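Limpeza de peças de plástico branco amareladas ou manchadas

Aplica-se a tubos, puxadores e rebordos de PVC, ABS ou polipropileno sem pintura. Não usar em superfícies envernizadas.

Material necessário
Detergente neutro
Bicarbonato de sódio
Álcool isopropílico
Dois panos de microfibra
Escova de cerdas macias
Luvas de nitrilo

Procedimento
1. Retirar o pó com um pano seco.
2. Diluir 8 ml de detergente em 1 litro de água morna e lavar a peça com a escova, no sentido do comprimento.
3. Enxaguar e secar.
4. Nas manchas que persistirem, aplicar uma pasta de bicarbonato e água. Deixar atuar 2 minutos e remover com o pano húmido.
5. Testar o álcool numa zona escondida. Se o plástico não perder brilho, passar o pano ligeiramente humedecido sobre os resíduos de cola ou gordura.
6. Deixar secar à sombra antes de voltar a montar.

Notas
Não usar acetona nem diluente: ambos atacam o ABS. Os esfregões abrasivos abrem riscos finos onde a sujidade volta a fixar-se. O amarelecimento causado por radiação UV não sai com este método; ver a ficha 63.

Revisto em 11 de maio de 2022 por Nanna Ladefoged.
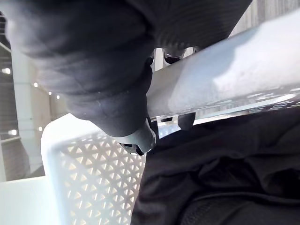
Barra cilíndrica de plástico branco com pequenas manchas na metade inferior.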